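Bedroom check, Urquhart unit, May 25, 2025
Form used: Brilamia room inspection, long version

**Floor and exits**

- [x] Door opens fully and latches. Handle a little loose, tighten next visit.
- [x] Path from door to bed clear.
- [ ] Rug edge flat. Curls at the corner by the closet. Tape it down or take it out.
- [x] Window opens and stays open without a prop.

**Electrical**

- [x] Outlet covers in place, none cracked.
- [ ] Lamp cord clear of the walkway. Reroute behind the nightstand.
- [x] Smoke alarm tested. Sounded on the first press.

**Bed**

- [x] Headboard firm against the wall. Pushed on both sides, no play.
- [x] Slats seated. 53 screws on the parts list, all accounted for.
- [ ] Sheet smooth and tucked. Wrinkled, redo.
- [ ] Bed clear of boxes. Large cardboard box on the far corner. Move to floor level before anyone sleeps here.
- [ ] Small items off the mattress. Controllers go in the drawer.
- [ ] Loose cloth folded and put away.

**Storage**

- [x] Closet shelf holds without sagging. Limit is 30 pounds, label still readable.
- [x] Dresser strap anchored at 2 points.
- [ ] Kavness drawer stops fitted. One missing, bottom drawer.

Open items go on the Mandimeo list and get checked again before the room is signed off.

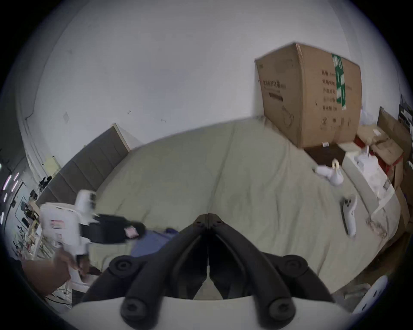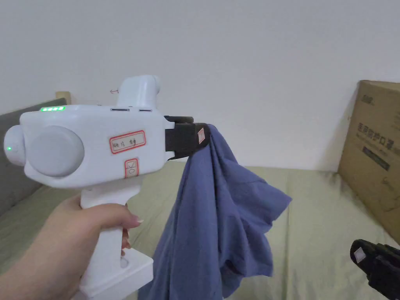

**Can a box stay on the bed if it is light?**

It should still come off. Even a light box can slide when someone sits down, and open flaps catch on bedding. Put it against a wall, away from the door.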